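The thumb that quit: photos from our hand trouble in November

Drovia workshop, Prolham. Gallery put together by Blair Niven.

So a few of you have been asking what happened with the right hand, and why the carpet room was off limits for a good chunk of November. I promised I'd put the story up with the gallery, so here goes. It's a bit of a ramble, sorry!

The short version is that the thumb started letting go of things. It wasn't dramatic at first. I'd ask for a pinch, the hand would close up nicely, the lift would start, and then the thumb would relax as if it had gotten bored. The software said everything was fine the whole time - that's the part that still bugs me. As far as the log was concerned we had a perfect grip on a thing that was already rolling under the desk.

I blamed my own code for the first couple of days (I usually do, and I'm usually right). I rewrote the grip timing, then put it back the way it was, then went through the log line by line until I hit entry 2161. That one had the thumb motor pulling 73 percent of its limit while the hand was supposed to be resting open. Nothing in my code was asking for that. Something was dragging.
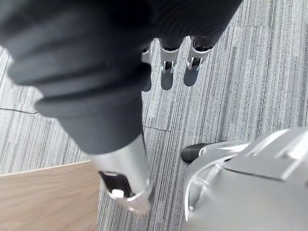
Anyway, once I knew it was drag I stopped typing and started running the thumb by itself, open and closed, 30 times in a row with a break in between. The first ten or so were always clean. After that the current would creep up, and somewhere past twenty the motor driver would get warm and shut itself off for a moment to cool down. Off means no holding force, and there went my grip. Then it came back on by itself without raising a fault, so the main controller never heard a word about it!

The safety side is what closed the room. A hand that drops a foam block is annoying, but we'd been planning to hand over full mugs at the open evening, and I really didn't want to find out about this with hot coffee and somebody's lap. I also got my finger nipped when the driver woke up and the thumb finished a move I'd forgotten about. No blood, just a very loud word. I should have cut the power before reaching in there, and I knew it, and I reached in anyway. There's now a big sign on the power switch in my worst handwriting.

The cause was a guide bushing at the thumb base, a part that costs less than lunch. It had worn to one side and the tendon was rubbing on it. Farooqui had sold us a bag of them in the spring and the good ones are still good, so I don't think it was a bad batch - I think I'd put the tendon tension too high after the last service and just chewed through it. I've backed it off to 70 on the Raltell gauge and written that number inside the lid of the toolbox, where I'll see it.

New bushing, new tendon, and the driver now has to report every shutdown, even the tiny ones. If it trips, the arm stops where it is and waits for a person to clear it. That makes for some boring pauses, and I've had a few complaints from people who liked the old, faster demo. Tough!

I haven't signed it off for mugs yet. It's back on foam blocks and empty cups, and I want a full month without a trip before anyone gets coffee from it. If you're in the shop and you hear the thumb motor whining with the hand open, hit the switch and come find me. Please don't poke it first.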